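Chapter 7
Who Owns the Breakup? Celebrity Gossip and the Music Press

I want to start this chapter with a phone call. I was two years into my first job, writing music news for a small entertainment site called Cutudau, and my editor, Rania Saliba, rang me while I was brushing my teeth. A singer had unfollowed her husband. That was the whole story. Could I have 300 words up before the morning radio shows got hold of it?

I could, and I did (I was very fast in those days and very proud of it). I wrote that the marriage was "on the rocks." I wrote that fans were "in shock," which I knew from reading four comments, one of which was from somebody selling sunglasses. The piece did better than anything I'd written up to then, including an interview with a bass player that took me most of a month and that I still think is pretty good!

The couple were fine, by the way. She had switched phones and made a mess of her account. We ran a second story saying they were "stronger than ever," and that one did well too.

So that's what we're going to talk about in this chapter: the gossip item, how it gets built, and why music pages are so full of it. You've spent the last two chapters on reviews and profiles, and I know some of you came to this course to write about records and feel a bit above all this. I did too. But if you get hired on a music desk you will be handed one of these stories in your first week, and you'd better know what you're holding.

What counts as a gossip item

I use the word in a plain way. A gossip item is a short report about the private life of a public person, published before anybody involved has agreed to talk about it. Engagements, splits, babies, feuds, who sat next to whom at the awards. An announcement is something else. When a singer puts out a statement saying she's getting married, and you report the statement, you're doing ordinary news. When you notice a ring and report the ring, you're in gossip, and you need to behave differently.

The line moves around, of course. A star might post a blurry hand with a ring on it and no caption, knowing perfectly well what will happen by lunchtime. Is that an announcement? My students argue about this one every single year and I've stopped trying to settle it. What I ask them to do is write the first sentence both ways, once as a fact and once as a thing seen, and read the two out loud. "Singer engaged" and "Singer posts photo of ring" are very different promises to a reader.

The four parts

Most of these items, whatever the country and whatever the size of the site, have the same pieces in nearly the same order. There's the hook, where the person gets named along with a nickname or a hit song so you know who they are. There's the turn, usually with the word "shock" or "surprise" somewhere close by. Then the back story, which is a quick run through the romance so far, nearly always pasted in from an older item. And last there's the source, and I'd like you to notice how late it comes. In the 539 items my class collected for the exercise at the end of this chapter, only 25 named a source in the first paragraph.

I'm going to say that again in a slightly different way, as it's the thing I most want you to carry out of here. In the other items you had to read past the drama before you learned where the drama came from. Some didn't tell you even then.

Bilal Hattar, who took over the Cutudau desk after I left, calls the back story "the mattress." It's soft, it fills up space, and nobody checks under it. He's right about the checking. Wrong wedding dates live in there for years. One site guesses, the next site copies the guess, and after a while the guess has six links behind it and looks as solid as a birth certificate.

Why music, and why so much of it

Film stars get gossiped about too, and athletes, and cooks with TV shows. But music has something the others don't, and it's the song. A singer can answer a rumor in three minutes with a beat under it, and then you've got a second story about who the song is about. 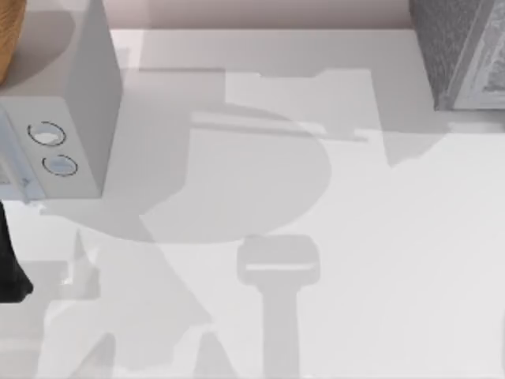

And then a third one, when the person it's supposedly about says it isn't. I followed one of these chains all the way through for a magazine called Prodow. It began in October with a deleted post and it was still going the next summer, by which time there had been 16 separate items on one site alone and an entire album, and I couldn't find a single sentence from either person saying they had ever dated.

Labels know this, naturally. I've sat in a meeting at a management company (Khoury, a small one, very nice biscuits) where a rumor about one of their singers was on the agenda between tour dates and merchandise. They hadn't started it. They just weren't planning to deny it until the single was out. I've thought about that meeting a lot, and I still don't know what I'd have wanted them to do instead.

Before you read on

Pick one musician you like and find the oldest item you can about their love life. Copy down the exact words used for the source. Keep that note next to you, you'll need it in the next section, where we look at how phrases such as "close friends say" get used and what an editor should ask when one turns up.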